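Flustis floor-mopping set, release 3
README and known faults

Flustis is a set of household cleaning demonstrations recorded with a pair of hand-held grippers. Release 3 has 3627 episodes in it. Release 2 claimed 3000, a nice round number that should have made someone suspicious, and that someone was me.

What went wrong

In July, Geeta Yadav trained a mopping policy on release 2 and ran it on the arm in the Aledton room. The arm took hold of the mop, pushed it forward very nicely, and kept pushing until the mop head met the wall and the force limit tripped. It did this on every run. We blamed the policy, then the controller, then Geeta, who had by that point started blaming us.

The fault was in the data. In 67 episodes the right gripper's pose had frozen partway through a stroke. The tracker lost the cube, and our export script filled the gap with the last known velocity. On paper the mop sailed off in a straight line at constant speed. The policy learned that this was how mopping is done, and fair enough – we had told it so.

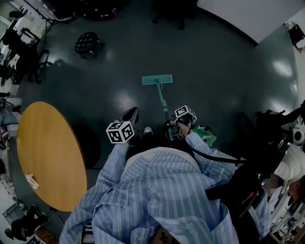

Ravindra Solanki

Mopping is hard on marker tracking. The gripper holding the mop handle is down low and tilts with the stroke, and the glossy green floor throws the overhead lights back up. A bad enough glare and the cube is gone for half a second, sometimes longer.

What changed

The export script no longer fills gaps. Missing poses are written as NaN and the column track_ok is set to 0. If your loader quietly turns NaN into zero, your robot will try to mop its own base. Please check this first.

The 67 bad episodes are listed in bad_tracking.txt. They are still in the download, under quarantine/, for anyone working on tracking loss.

Still broken

Left gripper timestamps drift in long episodes. Geeta Rajput has a fix that works on her machine.

Before running anything trained on this set, set a force limit and keep a hand near the stop button. Ours tripped as it should have. The wall has a teal mark on it anyway.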